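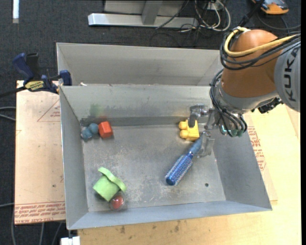
Sloped metal bin with toys inside, KUKA arm on the right

Vekutley Internal Audit Binder
Sold by Pullen Quality Supplies
$138.00, in stock

Hi, I'm Dirk Dewulf. I put this binder together, I still pack most of the orders, and if you call with a question I'm usually the one who picks up the phone.

I spent a long stretch of my working life going into small shops to do internal audits under ISO 9001, and it was always the same pile of stuff on the passenger seat. A clipboard, last year's checklist with half of it crossed out, a folder of blank nonconformity forms that somebody had photocopied crooked, and a legal pad for everything that didn't fit anywhere else. I'd get home and spend the whole evening trying to work out what I meant by "see rack, ask again." The Vekutley is what I wanted back then — one binder that goes from the opening meeting to the closing meeting and has a place for all of it.

What's in it

86 printed pages on heavy paper, punched and tabbed
Audit plan and schedule sheets
Process checklists with wide note columns (wide enough for my handwriting, and that's saying something)
Nonconformity and corrective action forms, numbered so they match the log
Interview sheets
Opening and closing meeting outlines
Follow-up log
Pen loop and a rigid back cover you can write against while standing up
Download code for the same pages as editable files

The tabs follow the order you'd use them in on the day. My first version followed the clause numbers, and it looked great on the shelf and drove me nuts on a shop floor! You talk to a purchasing person about purchasing, and the conversation goes where it goes. So now each checklist is built on a process, with the clause references in a narrow strip down the side for when you write up.

The nonconformity form has three boxes: the requirement, what you found, and the evidence. I kept them separate on purpose. When they're all in one box, people (me included) tend to write a little essay and leave out the document number.

Who it's for

If you're the quality person in a small or midsize company and you do your own internal audits, this is your binder. It works for people who get handed two or three audits a year on top of their real job, too. If you run a big program with dozens of auditors, you probably want software, and I'd tell you so on the phone.

It won't write your audit for you, and it doesn't come with a certificate or anything like that. The checklists are a starting point. Cross things out, add your own questions, throw away the pages you don't need.

Which version

The standard binder covers quality. There's an environmental add-on called the Visser set, which slots in behind the last tab and uses the same form numbering, so you can do a combined audit out of one log. The Visser set doesn't include a binder, and I get a few returns every year from folks who expected one — please check before you order.

If you have the older Trurer binder from us, the new pages will fit it. The rings are the same. The tabs stick out a bit farther than the old cover, though, and they'll get bent if you toss it in a bag.

What buyers ask me

Can I copy the forms? Yes, as many as you like for use inside your own company. Consultants need the site license, so give me a call.

Do you sell refills? We do. The refill pack has the forms and checklists without the tabs.

Can I put our logo on it? In the editable files, sure. On the printed binder, only on larger orders.

We've sold over 400 of these, and most of the changes in this edition came from notes people mailed back to me. The bigger follow-up log was one of those, and so was moving the auditor's signature line to the bottom of the page.

Shipping and returns

Orders leave within 2 working days. Unmarked binders can come back for a full refund, but once the download code has been used I can't take it back. We close for part of August, and anything ordered then goes out when we reopen.

Page updated 8 February 2025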